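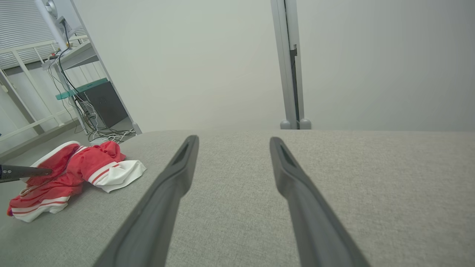
*Figure 4. Gripper fingers open above the padded surface, with a red and white garment to the left.*

## 4.3 Handling Soft Goods with the Jostari Arm

This section applies to all sessions in which the arm handles clothing or other loose fabric. Operators shall read Section 4.2 first.

1. Place one garment on the work surface. Remove pins, badges, and anything held in the pockets.
2. Tuck drawstrings and loops into the folds where possible.
3. Route loose cables outside the marked reach of the arm.
4. Open the fingers fully and inspect both tips, including the grooves. Remove lint with a dry brush.
5. Set the travel speed to no more than 400 mm per second.
6. Announce the start of motion and wait for a reply from every person in the room.

**CAUTION:** Do not reach between the fingers while the drive is enabled. Press the stop button before straightening or freeing a garment by hand.

**Note:** Where a second gripper shares the surface, each operator must have a stop button within reach. Either operator may end the run.

Record any snag, torn seam, or unplanned contact on Form 17 before the next run. Completed forms go to Mairéad Rafferty at the Clilcombe office by noon on Saturday.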